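About Us

Skeno Laundry & Linen
Family run, and glad you stopped by

If you have ever called our front desk, you have probably talked to Dwayne Quintanilla, and you have probably talked to him for longer than you planned. Dwayne opened Skeno in a narrow storefront on Barroso Street with two washers, one dryer and a folding table that his aunt let him have when she moved. The washers went years ago. The table stayed, and a good many of us learned to fold on it.

We started out doing shirts and bedspreads for the neighbors. Then the Hallden, the little hotel up the hill, asked whether we could take on their hand towels for a summer (their own machine had given up in July, with every room booked), and we said yes before we had really worked out how! That summer turned into a regular order, and the regular order turned into what we mostly do now, the small stuff: hand towels, face cloths, napkins, cleaning cloths and dust rags for inns, salons, day cares and dentists. We look after 37 businesses these days, and our best single day so far was 651 pieces, folded and out the door.

People sometimes ask why anybody would make a fuss over a cleaning cloth. Well, we like them. A fluffy cloth has to be dried gently and given a good shake, or the pile goes flat and it just pushes water around the counter. We never use softener on them, and we keep the bright colors away from the whites, for reasons that one salon owner still teases us about. 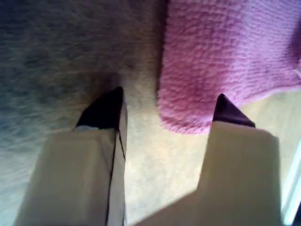
Pink and fluffy, the way we like them.

Folding is where we get particular. Bath towels go in thirds. Napkins are squared and pressed. Small cloths can be folded flat for a drawer or rolled up for a basket, and we are happy to do either, so please tell us which you like when you set up your account. A roll wants a clean, level tabletop and a bit of patience. You smooth the cloth out from the middle, bring the long edge over, and keep going without pulling, because a cloth that gets pulled comes out fat at one end and skinny at the other.

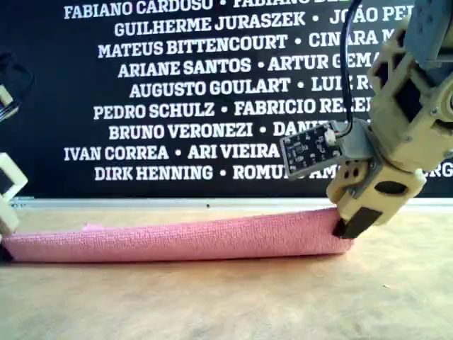 New folks on our team spend their first week on nothing but small cloths, and most of them grumble about it until they get to fitted sheets and wish they were back. We teach it slowly and side by side, the same way Dwayne's aunt taught him, and there is always coffee on.

We wash everything with Tuvau, a plain unscented powder that has never given our day care customers any trouble. Regular orders come back within 24 hours. We can carry up to 70 pounds on each stop of the van route, and if you have more than that, call us and we will come by twice.

Walk-ins are still welcome at the Barroso Street counter, whether you have a whole carload or one beloved blanket. Ring the bell if the front is quiet, as we are likely in back with our hands full.

Page last updated May 13, 2018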